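Prarnon Parrot Rescue
Minutes of the regular meeting, Wed 24 May
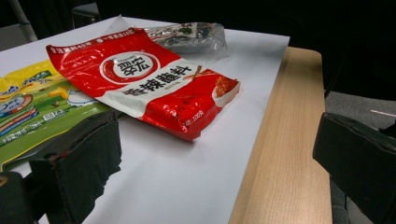 A packet of spicy dipping seasoning on white paper.

The meeting opened at 7 p.m. in the front room at the Kestbridge building. There was a quorum. The minutes of the previous meeting were approved with one correction: the gray cockatiel listed as adopted is in foster care with an option to adopt.

1. Birds in care
Intake was steady. A pair of Quaker parrots came in from a house sale and are in quarantine in the back room until the vet clears them. The older Amazon has started eating pellets again and is gaining weight. The green-cheeked conure with the foot injury has been moved to a cage with flat perches and will be checked again in June.

One cockatoo is still pulling feathers on the chest. The vet found no infection. The foster home has been asked to keep a daily log of sleep hours, bathing and time out of the cage, and to send it in before the next meeting.

2. Money
The general fund stands at $2000 after the May rent. The rummage table brought in $467. Vet bills for the month have not all arrived, so the balance will drop. A member asked whether the rescue could pay the clinic monthly instead of by visit. The secretary will ask the clinic.

3. Flight cage at Andholm
The outdoor flight at Andholm has rust along the bottom rail on the north side and one panel where the wire has pulled loose. No birds are to use it until it is fixed. Two options were discussed. One was to patch the panel and paint the rail. The other was to replace the whole north side with stainless mesh. Several members were against paint of any kind because birds chew on the rail.

Motion: to spend up to $300 on stainless mesh and fasteners for the north side, with the labor done by members. Seconded. Passed, with 2 opposed. Those opposed asked that the minutes show they want the south side looked at before any money is spent.

The work day will be set by email. People coming should bring gloves and wire cutters. The gate to the Andholm lot sticks and has to be lifted to open.

4. Diet sheet for new adopters
The current sheet was read through. It was agreed that the section on seeds is too long and the section on fresh vegetables too short. Changes agreed:
Avocado, chocolate, onion and salty snacks move to the top of the page in large type.
Add a line on washing greens.
Add a line saying to switch from seed to pellets slowly and to weigh the bird every morning while doing it.
Take out the recipe for bird bread, which has sugar in it.

There was a long talk about hot peppers. Members whose birds like them wanted to keep them on the sheet. Fresh and dried plain peppers will stay. The draft goes out for comments and comes back in June.

5. Boarding
Requests for summer boarding are already coming in. The rescue has no room for outside birds while the quarantine room is in use. It was agreed to turn down new requests until further notice and to give callers the number of the Morrison boarding service. Past adopters who were promised a spot in writing will still get one.

A question came up about whether boarded birds need a recent vet check. The rule is yes, and it applies to past adopters too. The form on the website does not say so and needs to be changed.

6. Open house
The open house will be held in June at Kestbridge. The date depends on the building schedule. Visitors will be kept out of the quarantine room, and the door will have a sign on it. Birds that bite strangers will stay in the side room with the door shut. Children may feed treats only with a member standing by. Parking is on the street side only.

Still needed: a folding table, extension cords, and someone to run the toy-making corner.

7. Other business
The scale in the front room is reading low and should not be used for weights in the log. Use the one in the kitchen.
Please do not leave donated cages by the side door. Two were rained on.
Towels are needed. Bath size, no loose threads.
The key to the supply closet is missing. Whoever has it should put it back on the hook.

The meeting closed at 8:40 p.m. The next meeting will be in June, same room.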